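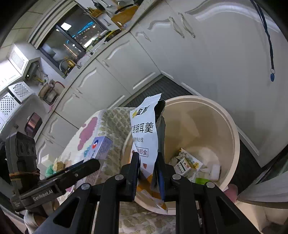 Tenard Grip Kit: household sorting set

Data card, release 2, revised May
Maintainer: Folasade Lawal

Summary

This card covers the recordings distributed with the Tenard two-handed grip kit. The task is clearing food packaging from a soft surface into a round bin, in a furnished home kitchen. The set is meant for buyers who want to check their own pipeline against known-good input before recording anything themselves.

Contents

Episodes: 1,542
Episodes with both hands active: 1,129
Operators: 13
Episode length limit: 2,000 steps

Each episode folder holds one video per hand, a gripper width track, a pose track and a short text label. Left and right share a clock. Pose is given in meters and quaternions (w last). Width is given in millimeters between pad faces, with zero taken at the start of each session with the pads touching.

Objects

Packaging only: opened pouches, small drink cartons, slim boxes, wrappers, clear plastic film. Printing on the packs is in Chinese in much of the set and has not been masked. Labels name the type of pack and skip the brand, so "carton, small" covers every drink carton regardless of print. 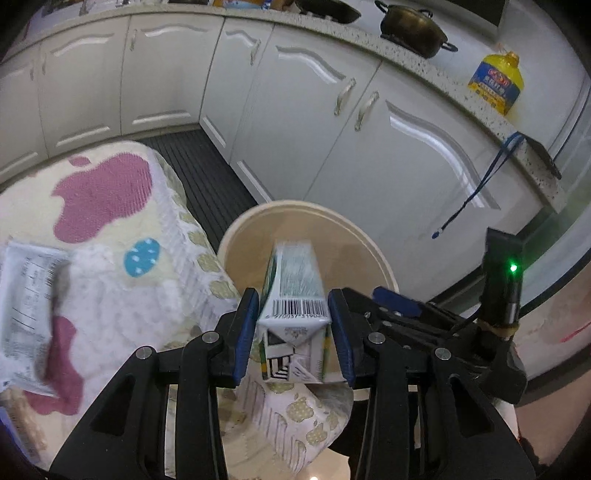

Cartons are the easiest class for width-based grasp detection. The walls hold their shape, and the width track settles to a flat line within a few steps of contact. Film and empty pouches do not give a clean plateau. For those, use the grasp_start field, which was marked by hand.

Known issues

Motion blur is common at the edges of the view during fast transfers. We left these segments in.

Pose drift shows up in long episodes where the operator leans over the bin. Sessions processed with the older Quintero tracker are flagged drift=1 in the index. Drop them if you train on absolute pose; relative actions are not much affected.

Some night sessions have window reflections. Auto exposure was locked per session, so brightness can differ between sessions but not within one.

Loading

Install the Watine reader, version 0.4 or later. Earlier versions swap left and right when only one hand is active. Point it at the folder containing index.csv. The Stultent converter also works but discards the width track.

Not covered

Liquids, glass, knives, and anything heavier than a full carton. No failed grasps are labeled as such; a drop followed by a second pick is stored as one episode.

Send corrections to the maintainer with the episode number and step.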